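Play, Materials and Evidence
Handout 6: The toy kitchen, and what we claim for it
Course tutor: Séverine Lebrun
Revised 12/31/18

Read this before the seminar and bring the Vetard catalogue pages with you. You do not need to have finished the Farahani chapter, though you will follow the argument better if you have.

The claim

Suppliers of pretend food say much the same thing. A child who lays a toy table is said to be learning to sort, to share, to name foods, to plan a meal and to eat better at home. I would like you to treat each of these as a separate claim needing separate evidence. Most of the brochures run them together, and so do most of the essays I marked in October.

Vetard lists 39 "learning outcomes" for one mixed kitchen set. I have read all of them. A good many are the same outcome in different words, and several would apply equally well to a bag of pebbles.

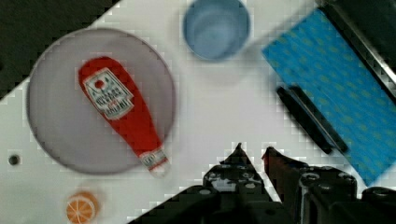 Start with sorting, as it is the easiest to test. Elaheh Farahani asks a plain question: sorted by whom, and into what? An adult sees food and crockery. A child may see red things and round things, or things that roll and things that stay put. If the child puts the wrong item on the plate by our reckoning, we tend to write "not yet sorting" on the sheet. I think that is lazy. We have recorded our own categories and called it an observation.

What is on the table

Marcus Villanueva argues that the objects in a set do most of the work. He says a plate "invites" food and a basket "invites" gathering. I am not convinced that a plate invites anything. Children under three put plates on their heads. Still, he is right that we should look at what has been laid out before we talk about what was learnt.

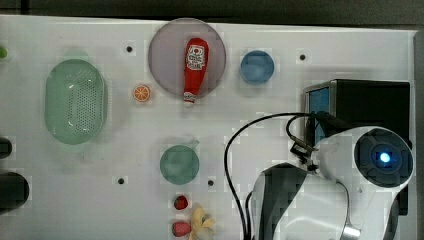
The Mikby study is the one usually quoted in favour of realistic food. Children named more items when the toys looked like the real thing, and the authors concluded that realism helps vocabulary. Look at how the foods were chosen, though. A peeled banana with its skin splayed open is hard to mistake for anything else. A slice of orange showing its segments is nearly as easy. A ketchup bottle is a different matter: a child who calls it "sauce", "red" or "tomato" has told you something sensible, and under the Mikby scoring all three are errors. The study counted 1060 namings and gives no table of the wrong ones. I wrote to ask and had no reply.

Anikó Kun's criticism is harder to answer. She points out that strawberries, bananas and bottled sauce belong to some kitchens and not others — a child may know perfectly well what supper is and recognise very little of it in the toy box. Her own sample was small (2 nurseries) and she leans on it more than she should.

Sharing and healthy eating

I have put these together because the evidence for both is thin. The Stamoser report says children who played with toy fruit "showed interest" in fruit. It does not say they ate any. For sharing, the same report counts every passing of an object from one child to another, including, as far as I can tell from the appendix, snatching.
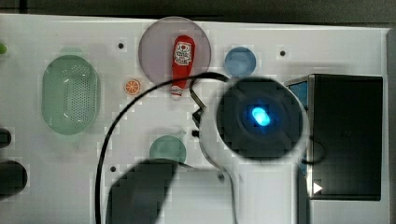 Kristóf Orbán defends the report on the grounds that nursery staff found it useful. That may be so. Useful to staff and true of children are different things, and you should say which one you mean when you write.

For the seminar

Choose one outcome from the Vetard list. Write down what a child would have to do at the table for you to believe it, and what would make you change your mind. Half a page is plenty. Please do not use the word "holistic".

Reading

Farahani, chapter on sorting and naming (library short loan)
Kun, "Whose Supper?"
Villanueva, first two sections only
Stamoser report, appendix on coding — read this before the summary

The Erdős room is booked for us as usual. Late essays go to the office, not under my door.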